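Bench tips, now that the arms are in
December 9, 2023

Quick ones from the small parts room at Sestport. We got the first arm in July, now there's 2, and the way we work at the bench has changed more than I expected. Jotting down what helps.

Clamps first thing. Every morning, before power. They creep. Quarter turn, don't crank it or you'll dent the desk.

Dark mat under the work. Kills the glare, parts don't skid. Wipe with a damp cloth, no spray cleaner (Zikel stuff leaves a film, ask me how I know).

Wires. Slack at every joint, tie them on the straight bits only. If a loop hangs by your knee, hook it up before you sit down.

Practice on blocks, not stock. New people get blocks for the whole first week. Drop one, who cares.

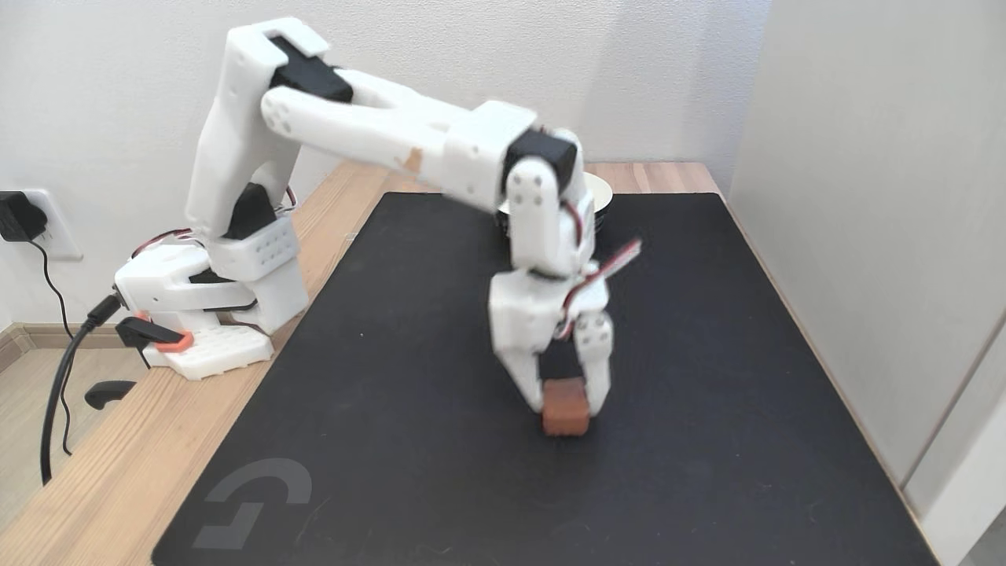

Slow speed til the grip is right, then bump it up. Too much squeeze is the usual mistake. Little strip of rubber on the jaw helps with slick parts, change it when it goes shiny.

Mugs on the shelf. Not the desk. I mean it.

People stuff. Sorting used to be all hands, 26 trays a shift, and wrists were shot by lunch. Now you load, watch, fix jams, check. Easier on the hands, harder on the eyes and frankly kind of dull. So swap seats every 19 minutes or so, kitchen timer works fine. Stand up when you swap. Keep doing a tray by hand now and then too, or you loose the feel for a bad part.

Write jams in the notebook, even the dumb ones. The Prydderch order was 1429 pieces and the notebook is how we found teh one bin causing most of the trouble. Bin was warped. New bin, done.

Spare screws in a pill organizer, label the lids. Plarkeck bins are too deep for the tiny ones.

More when I get a minute, still have to do the one about labels.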